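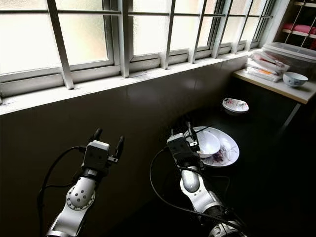 Handout 4: Clearing the Table

Housekeeping and Table Service, Evening Section
Instructor: Pongsak Suwannarat
Thu 6 December

Welcome back, everybody, and thank you for staying late last week to finish the glassware. Tonight we leave the glasses alone and spend our time on something most of us have done since we were children, usually while being told to hurry up: clearing plates after a meal.

Those of you who started with me in September will remember my little speech about looking before you touch. I am going to give it again (sorry!). Stand at the table for a moment and see what you have. Which piece is the largest? Is anything sitting inside something else? Where are the scraps? A small bowl left on a big plate is very common at family meals, and it feels natural to pick up the whole lot together. You may do that if the bowl is steady. If it is leaning, take the bowl off first and then come back for the plate.

Scraps come next. Bones, shells, sauce and bits of dried chili all get scraped onto one plate, the biggest, and that plate is the last to be emptied. Use the side of a spoon and push away from yourself, gently, with the plate low over the table. Please don't scrape in front of guests who are still eating. My aunt did this all her life and we loved her anyway, but it won't do in a dining room.
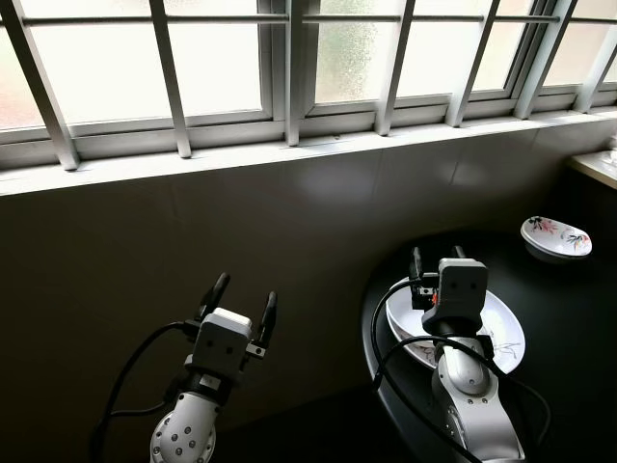 Now, a word on light, which I promised to get to in September and never did. Frosted windows are lovely for privacy and they give a soft, even light, but a dark table under a bright window can fool you. From one side the top looks perfectly clean, and then you walk around and find every smear and crumb. So wipe, move to the other side, bend your knees a little and look across the surface toward the window. On a round table I like to wipe the rim first, all the way around, and then work in toward the middle with a fresh fold of the cloth.

Don't forget the sill, either. People put things down there during dinner and forget them.

Order of work for tonight's practice:

Look over the table
Lift off any leaning bowl
Gather scraps on the largest plate
Carry small dishes, then the large plate
Wipe, change sides, check, wipe again
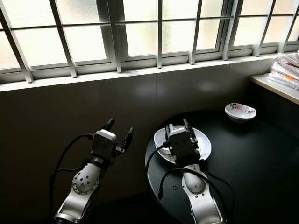
Figure 2. White plate and small floral-patterned bowl on the dark round table by the window.

For next time, please clear one real meal at home in this order and write me half a page on how it went. Bring your own cloth, and we will go on to washing and stacking.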